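Second progress report: Utville Toy and Household Library
Reporting period: spring through November

Hi everyone,

I promised you something shorter than last time, so let me get straight to the number you asked for. We made 583 loans this period. The first report covered a shorter stretch, so please don't hold the two side by side too strictly, but I'm really pleased with it. Most of the growth came after we moved the evening hours to 5 p.m., when people are on their way home and don't have to make a special trip.

The Lakerport branch opened in the old shoe store on the corner, two months behind the plan. The holdup was the floor. The landlord had told us it was sound, and when the carpet came up there was a soft patch right where the shelving was meant to go. We got it fixed out of the building line in the budget, and there's a small amount left in that line (the sheet I sent with this has it). Lakerport borrowers turn out to want very different things from Utville borrowers. In Utville it's puzzles, ride-on toys and party supplies. In Lakerport I can't keep a carpet cleaner on the shelf for more than a day, and I now have a waiting list for the sewing machine!

Now for the catalog, which I know some of you were worried about, and so was I. We switched from my spreadsheet to Nesico in the summer. Moving the records over was a slog. Half my old entries said things like "blue game, box taped" and nothing else, so I ended up pulling nearly everything off the shelves and typing it in again. But it does what we hoped. People can see from home what's in, and they get a reminder before a loan is due. Late returns are down, though I'd like a few more months before I brag about it.

Donations keep coming, and they come in all mixed together. Folks clear out a closet or a bathroom cabinet and hand over the lot, so a sorting session covers toys, kitchen things, grooming stuff and whatever was at the bottom of the bag. We lend toys and housewares. We don't lend anything personal like brushes or combs, and I've now put that on the flyer in bigger letters. Sorting eats more hours than I budgeted, and I've moved a little money from printing to cover it. I hope that's okay — I did check the grant terms first, and it's under the limit for moving between lines. 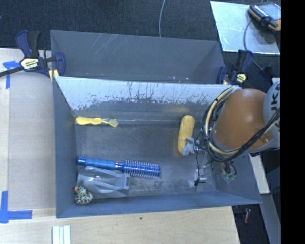
A yellow plastic toy and a round hairbrush, among other things in a metal bin.

The family play mornings in Caldeira have been the nicest surprise of the year. I pitched them to you as a way to get sign-ups, and they do bring in a few, but mainly people come because it's a warm room with coffee and something for the kids to do. We average about 26 people a morning, counting babies. The community hall there gives us the room free as long as we stack the chairs afterward and stay out of the kitchen before ten. I'd love to keep going through the winter, and the only real cost is gas for the van plus snacks.

A few things haven't gone well. The repair evenings I described in the application never really took off. We held 2 of them, hardly anyone came to either, and I think I picked a bad time of year. I'd like to fold what's left of that money into the Caldeira mornings unless you'd rather I try again in the spring. The van also needed new brakes, which wasn't in anyone's plan, and we paid for that out of membership fees.

I also owe you the borrower survey. It went out late because I kept fiddling with the questions, and the replies are still trickling in. So far people like the hours, dislike the parking, and want more board games for older kids. A couple of families asked whether they could keep things longer over school vacation, and I've said yes to that already.

For the next period I plan to finish the Lakerport shelving, get the survey results written up, and replace the puzzles that have lost too many pieces to lend. I'll also need a decision from you on the repair money before I book the Caldeira hall again. Could you let me know by the end of the month? Email is fine, or call me at the Utville desk any time after lunch.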